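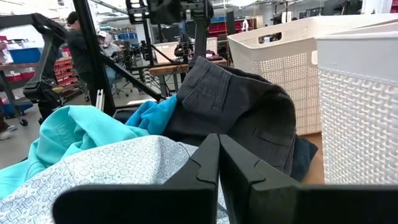
Issue 24, page 11

Library > Everyday Things > Clothes > Why are so many clothes blue?

Why are so many clothes blue?

Words by Ayantu Tefera

Reading time: 11 minutes

Look along a washing line and there is a good chance you will find something blue on it. It might be a pair of jeans, a school jumper, a pale shirt or some socks. Blue is one of the most common colours for clothes all over the world, and people have been dyeing cloth blue for thousands of years.

This article explains where blue dye came from, how it gets into cloth, and why your jeans go pale at the knees.

What is a dye?

A dye is a coloured substance that joins on to the fibres of cloth. Fibres are the very thin hairs that cloth is made of. Cotton fibres come from the fluffy part around the seeds of the cotton plant. Wool fibres come from sheep. Polyester fibres are made in factories, mostly from oil.

A dye is different from paint. Paint sits on top of a thing in a layer. A dye gets in among the fibres, so the cloth stays soft and bendy after it has been coloured. If you paint a T-shirt with wall paint, it goes stiff and cracks. If you dye it, it still feels like a T-shirt.

Before there were factories that made dyes, people got most of their colours from plants and animals. Yellow was fairly easy. Many leaves, flowers and even onion skins will turn cloth yellow. Red came from the roots of a plant called madder, and also from some kinds of tiny insect. Brown came from bark and walnut shells.

Blue was harder. There are plenty of blue flowers, but if you boil them up with a piece of cloth you usually get a weak grey or a muddy green that soon fades.

The leaves that make blue

The plants that give a good blue dye do not look blue at all. They have ordinary green leaves. The best known are called indigo plants, and they grow in warm places such as India, West Africa and Central America. In cooler parts of Europe people used a different plant called woad. Woad has yellow flowers and belongs to the same family as cabbage.

Indigo plants and woad make the same blue dye, which is called indigo. Indigo leaves have more of it in them, so you need fewer leaves to dye the same amount of cloth.

To get the dye out, people soaked the leaves in water for hours or even days. The water turned a yellowish green. Then they beat it with paddles or poured it from one pot to another, to get plenty of air into it. The air changed something in the water, and tiny blue bits began to form and sink to the bottom. These were collected, dried and pressed into cakes. A cake of indigo is hard and very dark, and it keeps for years.

Woad was made a little differently. The leaves were crushed to a pulp, rolled into balls and left to dry. Later the balls were broken up, made damp and left to rot for some weeks. The smell was awful. Queen Elizabeth I did not want woad being prepared anywhere near the places where she was staying.

The strange thing about indigo

Indigo has one big problem. It does not dissolve in water. Sugar dissolves when you stir it into tea, and you cannot see the grains any more. If you stir indigo into water, the blue bits just float about and then sink. They cannot get into the cloth.

Dyers found a way round this a very long time ago, without knowing the chemistry. They put the indigo in a big pot, called a vat, with other things that take the oxygen out of the water. Some dyers used bran. Some used fruit. Some used stale wee, which was easy to get hold of and worked well.

When the oxygen has gone, the indigo changes. It loses its blue colour and becomes a yellowy green, and now it will dissolve. Cloth can be dipped in and the dye will soak into the fibres.

When the cloth is lifted out, it looks green or yellow. Then the air gets to it. Within a few minutes the green turns to blue as you watch. The oxygen in the air has changed the dye back to how it was, and the blue bits are now stuck in the fibres, where water cannot wash them out easily.

One dip gives a pale blue. To get a darker one, the dyer dips the cloth again, lets the air at it again, and keeps going. Dark navy needs a lot of dips. In the past this made dark blue cloth more expensive than light blue cloth, as it used more dye and took more time.
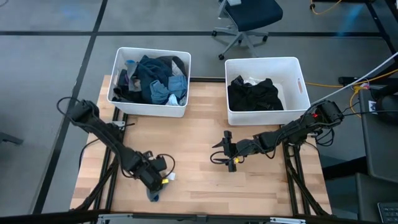

A dark navy top with light blue denim folded over one side.

Blue from a factory

For a long time all indigo came from plants. Growing it took a great deal of land and work. In some places the people who did that work were enslaved, and in others farmers were forced to grow indigo when they needed to grow food. It is an unhappy part of the story, and it went on for many years.

In the 1800s chemists worked out what indigo was made of. By the end of that century factories in Germany were making it from chemicals and selling it in large amounts. It was the same blue, and it did not need fields of plants. Farms that grew indigo began to close.

Nearly all the indigo used today is made in factories. Most of it goes into jeans. A few people still grow the plants and dye cloth the old way, and you can sometimes see them at work in craft museums.

Lots of blue clothes have no indigo in them. Chemists have invented many other blue dyes. A blue cotton T-shirt is usually coloured with a dye that fixes itself firmly to cotton, and a blue polyester football shirt needs another kind again. You cannot tell which dye has been used just by looking.

Why jeans go pale

Jeans are made from a strong cotton cloth called denim. Like most cloth, denim is woven from two sets of threads. One set runs up and down, and the other set runs from side to side, going over and under the first.

In ordinary blue denim, only one set is dyed. Those are the threads you mostly see on the outside. The others are left white. Turn up the leg of some jeans and look at the inside, and you will see that it is much paler.

The blue threads are not blue all the way through either. They are dipped in the indigo quickly, and the dye stays near the outside of the thread. The middle stays white. When jeans rub against chairs, floors and bicycle saddles, the outside of the thread wears away and the white starts to show. The knees go first for most people.

Some jeans are sold already pale. The factory may wash them with lumps of a light rock called pumice, or use enzymes, or mark them with a laser.

How do patterns get on?

A plain shirt can be dyed all in one go. A shirt with a pattern needs something else. There are three main ways to do it.

The first is to weave the pattern. Threads of different colours are used, and where they cross they make stripes or checks. A woven check usually looks nearly the same on both sides of the cloth.

The second is to print it. The colour is made into a thick paste and pressed on to the cloth with blocks, screens or rollers, or sprayed on by a machine that works like a computer printer. Printed cloth is often paler on the inside.

The third is called resist dyeing. Part of the cloth is covered or tied up so the dye cannot reach it. In Indonesia, people draw on cloth with hot wax before dyeing it, which is called batik. In Nigeria, the Yoruba people paint starch paste on to cloth, or tie and stitch it, to make a blue and white cloth called adire. Tie-dye is resist dyeing too.

If a shirt has small white shapes on a blue background, the white might have been printed on top, or it might be white cloth that was kept clear of the dye. Look closely at the edges of the shapes and at the inside of the shirt, and you can often work out which.

Try it: does the blue come off?

You will need an old white cotton hanky, some water and something made of dark denim. Ask the owner first.

1. Rub a dry corner of the hanky on the denim, back and forth, 24 times.
2. Wet a different corner and squeeze it out.
3. Rub the wet corner on another part of the denim, 24 times again.
4. Compare the two corners.

New denim often leaves a blue mark, and the wet corner may pick up more than the dry one. Denim that has been washed many times may leave nothing at all. Clothes factories do a test a lot like this one, with a machine to do the rubbing.

Words to know

Dye: a substance that colours cloth by joining on to its fibres.
Fibre: a very thin hair of cotton, wool or other material.
Indigo: a blue dye, first made from leaves.
Vat: a large pot or tank for holding liquid.
Woad: a plant with yellow flowers that was used for blue dye in Europe.

Checked by Saron Wako. Page updated 2022-03-07.

Contact us | © Sarpong Children's Library, Lastton | Back to top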